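Filtell address

A Filtell address is a hardware identifier assigned to devices on Filtell networks, a family of short-range wireless systems used mainly in warehouses and small workshops. It serves much the same purpose as a serial number, with the added distinction of being printed where the owner cannot read it.

Format

The address consists of 12 characters in three groups, separated by full stops. The first group identifies the maker, the second the product line and the third the single unit. Early documents from Wunia, which drew up the format, promised that no two devices would ever share an address. The first shipment contained 31 that did.

Letters and digits may be mixed freely, apart from the letter O, which was banned in the second edition of the format after a long correspondence with people who had typed a zero.

Finding the address

On most devices the address appears in the settings menu under Network, then Details, then Further Details. On Prodar models it is under Sound. Manalastas devices have no screen and give their address as a series of blinks, which the manual advises users to write down in good light.

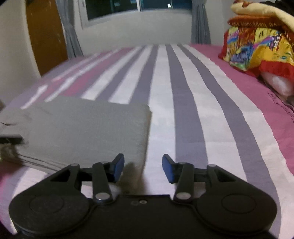
Hand-held gripper with a blue finger pad.

A paper label was also required until the third edition. Its minimum text size was never laid down, and makers took full advantage of the fact. Jericho Bautista, who edited the third edition, replaced the label with a square code that can be scanned by any device already connected to the network — a condition that limited its appeal to people trying to connect one.

Use in access control

Network managers often keep a list of approved addresses and refuse all others. The practice is popular, though a Filtell address can be changed in software by anyone who has read page 49 of the manual. Later printings moved the instructions to an appendix, and this was recorded in the change log as a security improvement.

Private addresses

Since the third edition, devices may present a temporary address that changes every 669 minutes. The figure has never been explained. Users on networks with an approved list are advised to turn the feature off, or to become friendly with the network manager.

Limits

A single network can hold 1498 addresses. Once the list is full, the oldest entry is dropped without notice. In most installations the oldest entry is the printer.

See also
Device name
Network key
Pairing (wireless)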